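Re: [keltari-makers] Putting up a cloth backdrop for the August table

On Mesfin Gebru's message of 9:44 p.m.:

> Has anyone hung a black cloth behind a display table without
> putting holes in the wall? Ours keeps sagging in the middle, and
> the paper letters look crooked no matter what I do.
> Mesfin

Dear Mesfin, and hello everyone,

Oh, I do feel for you! I have spent more evenings than I care to admit fussing with black cloth, and sagging is nearly always a matter of too few clips. Put one at the top center first, then work out to each side, and don't pull too tight or you'll get little peaks between them. Christos swears by a steamer for the fold lines, and he's right if you have the patience — I usually don't, and I have never had a visitor complain.

As for the letters, I'd stop chasing a straight line. Cut them big, give each one a pale rim so it stands out against the black, and let one or two lean a bit. Two short rows are easier to read than one long one, with the larger letters on the bottom.
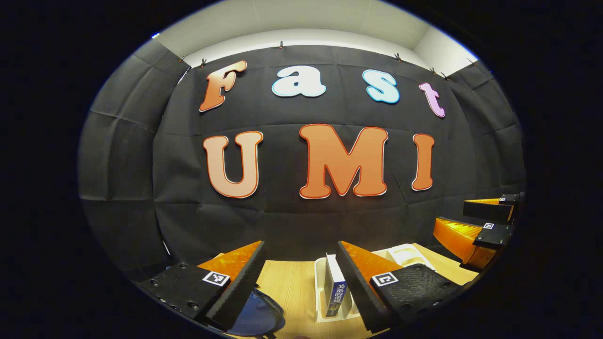
Black cloth with clips along the top, letters in two rows.

The folds still show on the left, as you'll see, and I think the colors carry it anyway. I have 50 spare clips in a cookie tin if you'd like to borrow some — just write me before you buy any.

Warmly,
Adanech Endale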